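Plisus 給湯室貼り紙コーパス
README 兼データカード

概要

Plisusは、職場の給湯室や共用キッチンに貼られた注意書きの文面を集めた日本語テキストデータです。収録は408件、採集場所は40か所。冷蔵庫の扉、流しの上、電子レンジの側面、ごみ箱のふたなど、人が手を止めそうで止めない場所にあった文章を、誤字も含めてそのまま書き起こしてあります。

画像は配布物に含まれません。レイアウト、イラスト、怒りのあまり三重になった下線などは、注記欄に文字で残しました。笑顔の動物のイラストが付いた文面は、本文がかなり厳しい場合が多いので、注記欄と合わせて読むことをおすすめします。

作った理由

敬語の研究では手紙やメールの文例がよく使われますが、そこには相手がいます。給湯室の貼り紙には、相手がいるようでいません。書き手は犯人にだけ読んでほしいと思っており、犯人以外の全員が読みます。犯人はたいてい自分のことだと思いません。この条件の下で日本語がどこまで丁寧になり、どこから急に命令形になるのかを見たくて始めました。

きっかけは、整理担当のYuが以前の職場で見た「いつもきれいに使っていただきありがとうございます(使っていない方がいます)」という文面です。丸括弧の中のほうが本文だと気づくまで、しばらくかかったそうです。

ファイル構成

notices.tsv は本体です。文字コードはUTF-8、区切りはタブ。表計算ソフトで開くと、「1-2回すすぐ」が日付に変わります。こちらでは直せないので、読み込み時に全列を文字列として指定してください。

places.tsv は採集場所の一覧です。建物の種類と、給湯室の設備だけを書いています。住所や社名はありません。問い合わせをいただいても出しません。

revisions.tsv は、同じ場所で貼り替えがあった場合の前後関係です。古い文面の識別子と新しい文面の識別子が並んでいます。読み物としてはこのファイルがいちばんよくできています。

guideline.txt は書き起こしと分類の手引きです。途中で筆者の機嫌が変わっている箇所がありますが、規則としては有効です。

各列の説明

id:識別子です。並び順に意味はありません。欠番は掲載許可が取り下げられたものです。

place_id:採集場所の識別子です。places.tsvと対応します。

text:貼り紙の本文です。改行は縦棒に置き換えてあります。原文に縦棒が使われていた例はなく、その点だけは幸運でした。

category:分類です。詳細は次の節にあります。

author_label:「総務」「管理会社」「有志」など、貼り紙に書かれた名乗りをそのまま写しています。「みんなより」という名乗りもあります。みんなとは誰かについて、この列は何も保証しません。

note:体裁の注記です。太字、赤字、ラミネート加工、上からの書き足しなどを記します。ラミネート加工は長期戦の意思表示とみなしたくなりますが、解釈は書かず、加工の有無だけを残しています。

分類

文面は4種類に分けました。

お願い型。「〜していただけると助かります」「ご協力をお願いいたします」の類です。件数ではこれが最も多く、効き目については記録がありません。

告知型。「冷蔵庫の中身は月末に処分します」のように、事実だけを述べるもの。依頼の形を取らないため短く、読み返すとなかなか怖い文章になっています。

感謝先払い型。まだされていない行為への礼を先に述べるものです。お手洗いの貼り紙が有名ですが、給湯室では「使った後に水滴を拭いてくださりありがとうございます」のように動作が具体的になる傾向があります。

問いかけ型。「このスポンジ、最後に替えたのはいつですか?」など。疑問符はありますが、回答欄はありません。回答が手書きで足されていた文面もあり、書き足しはnoteに収めています。内容は「先月」でした。

複数にまたがる文面には、最後の文の型を付けています。冒頭で感謝し、途中で告知し、末尾でお願いに戻るものはお願い型です。書き手が最後に弱気になった結果ですが、分類上は弱気が勝ちます。

飲み物の容器について

私物の容器に関する文面は、このコーパスでいちばん判断に困った部分でした。原文では「コップ」「マグ」「カップ」「タンブラー」「水筒」「ボトル」が入り乱れており、同じ給湯室の新旧の貼り紙で呼び方が変わることもあります。ふた付きの筒形のものを「マグ」と呼ぶ人と「水筒」と呼ぶ人の間には、歩み寄りの兆しがありません。

検討の末、呼び方は統一せず、原文のまま残すことにしました。「私物のコップ類は放置しないでください」の「類」に、書き手が何をどこまで入れていたのかは、本人に聞いても答えが揺れます。聞いてみたところ、一度目はボトルも含み、次に聞いたときには含みませんでした。

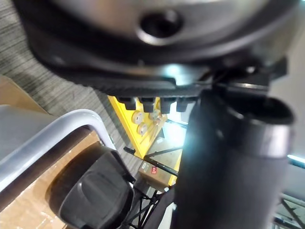 Nuanchan Onsriからは、呼び方を残すのはよいが検索する側の身にもなってほしい、という意見が届いた。「水筒」で引いて出てこない文面が「ボトル」の側に隠れているなら、せめて対応表がほしい、翻訳の授業で使おうとして学生より先に自分が迷った、とのことである。

もっともな話なので、guideline.txtの末尾に語の対応表を付けました。ただし表は検索の補助であり、同義語の宣言ではありません。「湯のみ」をどこに入れるかで作業が半日止まったため、湯のみは単独の行になっています。異論は歓迎しますが、湯のみについては少し時間を置いてからにしてください。

採集の手順

掲載場所の管理者に許可をもらい、文面を書き写してから匿名化しています。Grandentの入居ビルでは、管理会社に説明に行ったところ、貼り紙を集めるための申請の書き方が貼り紙で案内されていました。これも許可をいただいて収録しています。

Brurnierの共用キッチンでは、採集を始めたあとで貼り紙の文体が目に見えて整いました。見られていると分かれば人は推敲します。該当する文面にはnoteに「採集告知後」と記してあるので、自然な文面だけを扱いたい場合は除いてください。除くと、読点の位置が正しい文面がだいぶ減ります。

書き起こしは作業者が別々に行い、食い違いを突き合わせました。食い違いの多くは、手書きの「シ」と「ツ」、それに濡れてにじんだ句点です。水回りの注意書きは、注意の対象によって読めなくなっていきます。判読できない字は〓で示し、推測で埋めていません。「生ごみは〓〓に」の〓〓は、今も分からないままです。

匿名化

個人名、部署名、内線番号、固有の社名は、角括弧付きの一般名に置き換えました。「[氏名]さんのプリンです」は元から有名だったらしく、置き換えても関係者には誰のプリンか分かるという報告がありました。そのため、この文面は公開版から外しています。

価格や罰金の表記は残しています。「放置カップ1個につき1000円」という文面がありますが、徴収された形跡は確認していません。金額の根拠を尋ねたところ、切りがよいからという回答でした。

想定する使い道

敬語、依頼表現、間接的な非難の研究。日本語教育の読解教材。注意書きを書く立場になった人が、先人の文例を見て思いとどまるための資料。

貼り替えの前後を追うと、依頼の強さが段階的に変わる様子も調べられます。単調に強くなるとは限りません。いったん命令形まで進んでから、次の版で急に季節のあいさつが入る例もあります。間に何があったのかはデータからは読み取れません。

おすすめしない使い道

文面の丁寧さから職場の雰囲気を推定すること。やってみましたが、丁寧な文面の多い職場が穏やかとは言えず、乱暴な文面のある職場の人たちは仲よく昼食を食べていました。

貼り紙の効果の測定にも向きません。スポンジが替えられたかどうか、こちらは追跡していません。追跡してほしいという要望もありましたが、他人の流しを定期的にのぞきに行く理由として、研究はやや弱いように思います。

文章生成の学習に使うこと自体は許諾の範囲内です。ただし出力をそのまま給湯室に貼る場合は、書き手の名乗りを「有志」にしないでください。この名乗りはすでに十分に混み合っています。

偏りと既知の問題

採集場所はオフィスに偏っており、学校や工場の休憩室はわずかしかありません。病院は許可が下りませんでした。病院の給湯室の文面をお持ちで、公開の権限もお持ちの方がいたら、ぜひご連絡ください。

季節の偏りもあります。採集の多くは5月に行ったため、麦茶の作り置きに関する争いが本格化する前の状態です。夏の文面はもっと激しいと聞いています。

author_labelが「総務」のものは、実際には総務以外の人が書いている場合があります。総務の名を借りた例が発覚した職場では、総務から「総務ではありません」という貼り紙が出ました。この二枚はrevisions.tsvでは結び付けていません。貼り替えではなく、反論だからです。

絵文字の一部が、古い環境では四角に化けます。汗をかいた顔の絵文字は依頼表現の一部として働いているため、化けたまま分析すると文面が実際より冷たく見えます。

識別子の末尾に余分な空白が入っている行があります。次の版で直します。前の版のREADMEにも同じことを書きました。

利用条件

研究、教育、個人の楽しみには自由に使えます。再配布の際はこのREADMEを付けてください。文面を引用するときは、匿名化した箇所を元に戻そうとしないこと。心当たりのある文面を見つけても、職場で犯人捜しを始めないでください。書いた側の特定も同様です。

訂正の連絡

誤記の報告は、識別子と該当箇所を添えてYuまで送ってください。原文の誤字は直しません。「冷臓庫」は原文どおりです。「冷蔵庫」と書いてあるのに原文が「冷臓庫」だった、という報告は受け付けます。

返信は午前中にまとめて書いています。昼の給湯室は混むので、その前に席を立たなくて済むようにしているためです。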